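Ticket 482: packing bench arm keeps skipping the soft mailers
Opened 27/07/2022 by the night bench operator, Distbridge

Okay, so I've put this one off for a while because I kept thinking I'd fix it by fiddling. I have fiddled. It's a bit better and it's still not right, so here's the log, and please forgive the length (I type the way I talk).

Short version of the problem: the Truken cell is supposed to pick a parcel out of the crate, put it on the scan plate, wait for the good beep and then send it off down the belt. With small boxes it does this all night and I could kiss it. With the soft plastic mailers it hovers, thinks, comes down a little, goes back up, and after the third try it throws a "no stable grasp" message and waits for me to come over. On my first full shift of counting I had 282 parcels through the cell and I had to walk over for 9 of them. Doesn't sound like much! But every walk means I stop taping, and the belt behind me fills up.

First thing I tried was cleaning. I wiped down the scan plate, wiped the belt, and checked that nothing was stuck to the fingers. There was a scrap of label on one fingertip so I got excited about that for maybe an hour. Same fault came right back with the next floppy one.
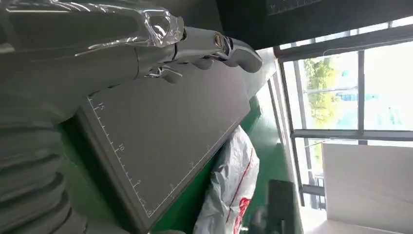 Second thing was the approach height. The Giruno software lets you set how far above the plate the arm stops before it starts feeling its way down, and somebody had ours set for boxes, which makes sense, a box has a top and the top stays where it is. I brought it down in small steps, saving the profile every time under a new name so I could get back (I named them after soups, sorry to whoever has to tidy that up). Minestrone was the best of the bunch. On chowder it pushed so hard that a mailer skidded right off the plate and I hit stop. Please nobody load chowder.

With minestrone running, the retries dropped a lot. What was left was a different kind of trouble: it would get hold of the mailer fine and then put it down with the label folded under itself. Scanner can't read it, cell waits, I walk over, I flip it and pat it flat, off it goes. A person does that pat without thinking. My kid can do it. I asked support whether the arm could just pat the thing and they told me there's a "smoothing" move in the Yu add-on pack, which we do have installed, but it was switched off.

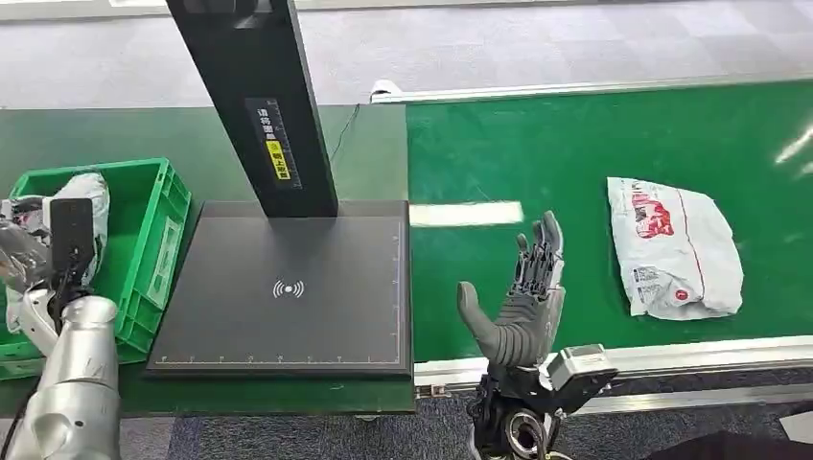
So I switched it on. Shift notes from that night, copied out of my notebook:

Start of shift, smoothing on, minestrone profile. First crate good.
Second crate, two mailers came up stuck together. It tried to scan them as one. Pulled them apart by hand.
After break, label folded under, the smoothing move ran, beep on the second go. I did cheer a bit.
Later, same again, smoothing ran and made it worse, the whole label went into a crease.
End of shift, 8 walks. So one less than before, out of a smaller pile. Hmm.

I don't want this to read like I hate the thing. I came here from a place where we did all of this by hand and my shoulders remember it. If you ask me can a machine do this chore yet, I'd say it does the boring two thirds of it very nicely and still needs a grown-up for anything that sags.

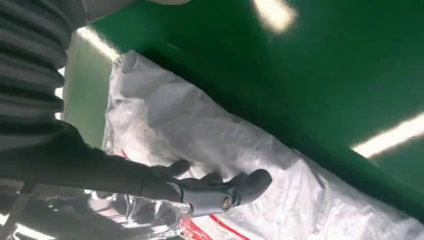 My best guess right now is that the grasp planner is looking for a flat patch and on the big soft ones there just isn't one. Take a white sack like this one, creased all over, with even the red stripes bending and breaking wherever the plastic folds. If I were picking it up I'd pinch one of the ridges, so is there any way to tell the planner that a ridge is fair game? I looked all through the Giruno menus and found "edge preference" but it's grayed out for my login.

What I'd like from support, please:

- Unlock edge preference for the bench login, or switch it on from your end and tell me what you picked.
- Tell me if smoothing can run before the first scan instead of after a failed one.
- Some kind of check for doubles. Weight would do it, I'd think?

I'm leaving it on minestrone with smoothing on until I hear back. Boxes are still going through fine, so there's no need to stop the cell. I'm on nights for the rest of July and I check this ticket when I clock in.

Update, next shift: got a reply that edge preference needs a firmware bump first. Fine by me, go ahead any time before the late truck. Leaving this open.

Related tickets
Scan plate beeps twice on glossy labels
Belt keeps running after stop at the Distbridge bench
How to restore a saved profile in Giruno
Yu add-on pack: smoothing move missing from menu
Truken cell won't wake after break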